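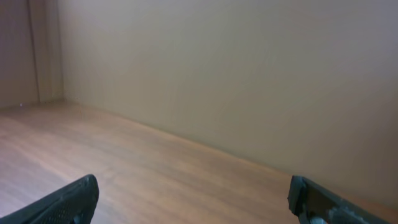

**Words by Ladside**
*Home and DIY reviewer, tester of flooring on her own knees*

I've had the Truver click-together boards down in the spare room for 6 months now, long enough to stop admiring them and start living with them. I went for the pale tan, a warm colour with a faint grain running along the boards, and I still like it very much against a plain beige wall (I know, beige, but it's restful!).

Laying them was easier than I'd feared. I'd set aside a weekend and was finished with time for a bath, though the last row by the door took four goes and a fair bit of muttering. The instructions are four drawings and an arrow, so watch someone do it first if you've never cut a board round a door frame.

The finish has a slight sheen, a bit more than the sample led me to expect. By the window you get quite a whitish glare in the morning, and then the same boards go nearly orange-brown towards the wall. I don't mind it, but if you want properly matt, look at the Stornitz range instead – my sister has it and it's lovely, just dearer.

Cleaning is a quick sweep and a barely damp mop. Crumbs and fluff don't shout at you on this colour, although little white bits do show up, usually over by the wall just after I've put the broom away.

Grumbles? It's noisy in hard shoes, and I'd pay for the thicker underlay next time. I spent roughly £500 all in, and ordered 11 packs with one left over, which is living under the bed in case of disasters.

Four stars from me, and I'm doing the landing in December.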